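Trays at the kitchen table

Oct 28, 2019

We've eaten off trays since March, when I got sick of scrubbing the table after every meal.

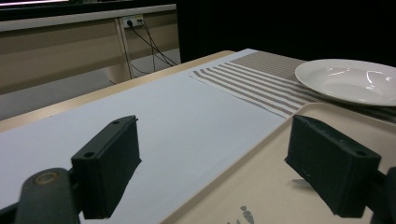

I wasn't keen on buying plastic, but my sister Radka had a spare and it was free. Two more came from the op shop in Gitcombe for $2 each. I wanted a raised rim, enough to stop a runaway pea, and a pale colour so I can see what still needs wiping.

Paper goes down as well if there's painting or glue after tea. I get it in big sheets from the art supply place in Tavitthorpe – a pack of 200 was dearer than I'd hoped, but we're still only halfway through. Used sheets go in the compost unless there's glitter on them.

Setting the table is the kids' job now. Trays first, then plates, then cutlery, and I do the glasses. They argue over who sits where most nights.

The trays live upright beside the toaster for the time being. I'd like a proper rack, but the one I measured up for was too deep for the bench. Will have another look on the weekend.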